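手首カメラ派に朗報?Jilelの動作計画ツールが更新、寝室での移動が楽になったかも

シェア 6 コメント 3

ロボットアームのソフトをいじっている皆さん、もう触りましたか? Jilelが6月に入って、動作計画ツール「Skadton」の新しい版を出しました。私も待ちきれずに入れてみたくちなんですが、これがなかなかいい感じなので、取り急ぎ書いておきます。

Skadtonを知らない方のために少しだけ。手先の目標位置を渡すと、アームがどこを通ってそこまで行くかを考えてくれるソフトです。工場の作業セルみたいに周りが固定されている場所なら、どの計画ソフトを使ってもだいたい何とかなります。困るのが普通の部屋なんですよね。家具は丸いし、脚は細いし、布はふにゃふにゃだし。前の版のSkadtonも、家の中に持っていくと急に慎重になって、目の前に通れる隙間があるのに「経路なし」と返してくることがよくありました(私はこれで何度も夜ふかししました)。

今回の更新で大きいのは2点です。

まず、障害物の扱い。これまでは物体をまるごと大きめの箱で包んで避けていたので、丸いテーブルの角(ないのに!)まで律儀に避けていました。新しい版では、カメラから得た形にもっと近い曲面で近似してくれます。天板の下に脚しかない家具なら、脚と脚のあいだも空間としてちゃんと残ります。設定ファイルの項目名が変わっているので、古い設定をそのまま読ませると警告が出ます。ここは私もひっかかりました。

もうひとつが、布の扱いです。シーツや毛布を「硬い壁」として登録するか「触れてもいい面」として登録するか、領域ごとに選べるようになりました。寝具のそばで手先を動かしたい人にはかなりうれしい変更だと思います。触れてもいい面にした場合は速度の上限が自動で下がるので、そこはご安心を。

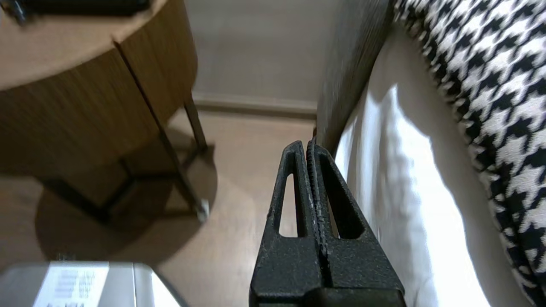
丸テーブルと白いシーツのあいだに向いた手先。手首側のカメラから。

こういう狭いところ、以前の版だと本当に苦手だったんです。片側に丸い木の家具、もう片側に布、下には床と細い金属の脚。人間なら何も考えずに手を伸ばすような場所でも、計画する側からすると条件がてんこ盛りなんですよね。しかも手首のカメラだと自分の指が画面の真ん中に来るので、指を障害物と間違えないように自己マスクをきちんと作っておく必要があります。指に穴が開いている形だと、穴の向こうに見える床や布をどう扱うかも悩みどころで……。

このマスクまわりを受け持つのが、一緒に更新された認識モジュール「Menon」です。指の外形だけを塗りつぶす従来の方式に加えて、くり抜き部分を残す方式が選べるようになりました。残す方式のほうが見える範囲は当然広がるんですが、指の位置合わせが少しでもずれると、指の縁が空中の障害物として浮かび上がってきます。私の環境では最初これが盛大に出まして、アームが何もない空間をよけてお辞儀するという、なんとも奥ゆかしい動きをしていました(笑)。手首の校正をやり直したら収まったので、更新したらまず校正、をおすすめしておきます。

計算の速さについては、体感ではそこまで変わりません。形の近似が細かくなったぶん重くなるかなと身構えていたのですが、近くの物だけ細かく、遠くの壁や床は粗く扱う仕組みが入っていて、うまく釣り合っているようです。どこからを「近く」とするかは自分で決められます。欲張って広げるとてきめんに遅くなるので、ほどほどに!

気になるところもあります。細い脚の検出はまだ不安定です。暗い色の金属の脚がテーブルの影に重なっていると、床の模様だと思われてしまうことがあるんですよ。リリースノートにも既知の問題として載っていて、次の版で対応予定だそうです。それまでは脚の周りに手動で立入禁止の領域を足しておくのが無難でしょう。画面上で範囲を囲むだけなので、作業としては大した手間ではありません。

あと、柄の激しい布。千鳥格子みたいにコントラストの強い模様だと、奥行きの推定がざわつくという報告がフォーラムに2件上がっていました。うちでも似た症状が出た気がするのですが、照明のせいかもしれず、ここはもう少し様子を見ます。情報をお持ちの方、ぜひコメントで教えてください。

シミュレーターのGrulelとの連携は今回も引き続き使えます。ただしGrulel側も最新にしておかないと、新しい曲面の障害物が昔ながらの箱で表示されてしまいます。計画はちゃんとできているのに画面では箱にめり込んで見えるので、知らないとかなり焦ります。私は焦りました。

既存のユーザーは、いつもの更新コマンドでそのまま入ります。設定ファイルの変換スクリプトも付いていますが、自分で書き足したコメント行は消えてしまうので、先に控えを取っておいてくださいね。

アーム2台を同時に動かす構成はまだ試せていません。今週の夜に時間が取れたら、校正の手順と合わせて続きを書くつもりです。

コメント 3件を表示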